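Plan Checks Belong Before the Grasp

Most planners I review at Tristura verify a step after executing it. That is too late.
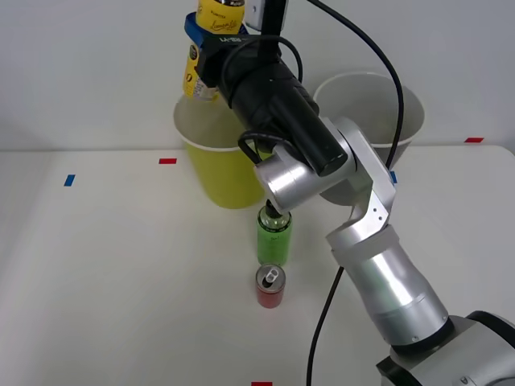
Collision models go stale first. Bratden treats the arm as rigid links and stops there -- the long black cable crossing in front of the white bucket has no geometry in it at all.

Our Kikitz logs hold 1,286 plans. Of these, 1,108 passed the checker with cables ignored. 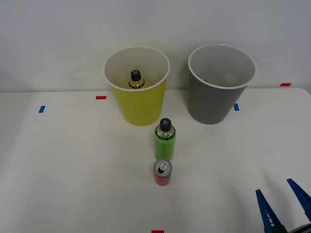
Where the check should run

Run it at 500 ms intervals, on the current state estimate.
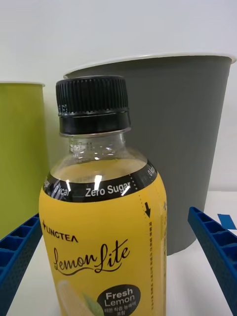

Does this slow the controller?
Only the planning thread waits. The control loop stays at 1,000 Hz.

A precondition is cheap to test before the fingers close, and

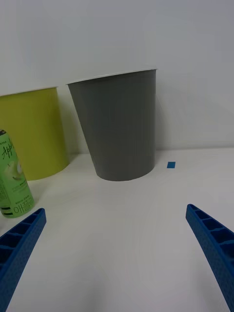 a failed one costs a replan. Mnguni already exposes the hook -- few teams call it.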